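Replacing a Laptop Battery: Procedure for Staff and Registered Customers

Last revised 19th December

This procedure applies to laptops in the Hägglund series that are no longer covered by the manufacturer's warranty. Devices still under warranty must be returned to the Tikley service desk unopened. Opening the case during the warranty period may void the coverage.

Before You Begin

Confirm that the battery needs to be replaced. Open the power settings, select Battery Report, and read the cycle count and the full charge capacity. A short running time alone is not sufficient grounds for replacement. Screen brightness, background programs, and older power drivers can all shorten the time between charges. Install any pending updates and run the report again before ordering a part.

Replacement batteries are supplied by Funow and may be ordered through the Grudden parts portal. The part number is printed on the label of the existing battery. Do not order by laptop model name, as two different batteries were fitted to the same model during production.

You will need a small Phillips screwdriver, a plastic opening tool, and a tray for the screws. Metal blades must not be used to open the case.

Preparing the Laptop

Save all work and back up any files stored on the device. Allow the battery to run down to 26 percent or lower. Shut the laptop down fully; sleep mode is not acceptable. Disconnect the charger and all accessories, then hold the power button for several seconds to clear any remaining charge.

Place the laptop face down on a clean, level surface with the hinge facing away from you.
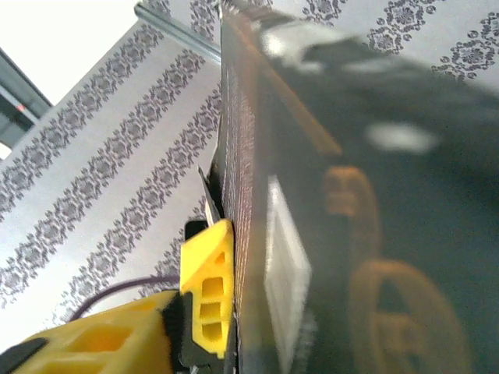
Removing the Bottom Cover

Remove the screws from the bottom cover and set them out in the order in which they were taken. The 2 screws nearest the hinge are longer than the rest and must go back in the same positions. Insert the opening tool at a front corner and work along the side until the clips release. Lift the cover from the front edge. If it does not come free, check for a screw that has been missed.

Replacing the Battery

Disconnect the battery connector before touching any other part. Pull on the connector body and never on the wires. Remove the battery screws and lift the battery straight up.

If the battery is swollen, punctured, or leaking, stop work and contact the service desk. Do not press on a swollen battery or attempt to pry it out.

Seat the new battery, replace the screws, and attach the connector. Refit the cover, pressing along each side until the clips engage, and tighten the screws by hand.

First Charge

Connect the charger and charge the laptop to full without interruption. Run the battery report again. The cycle count should be very low. If the report shows the old figures, restart the laptop and repeat the check. Error code 239 indicates that the connector is not fully seated.

Disposal

Used batteries must not be placed in household or office trash. Cover the contacts with tape and bring the battery to the Tikley service desk, or request a prepaid carton through the parts portal.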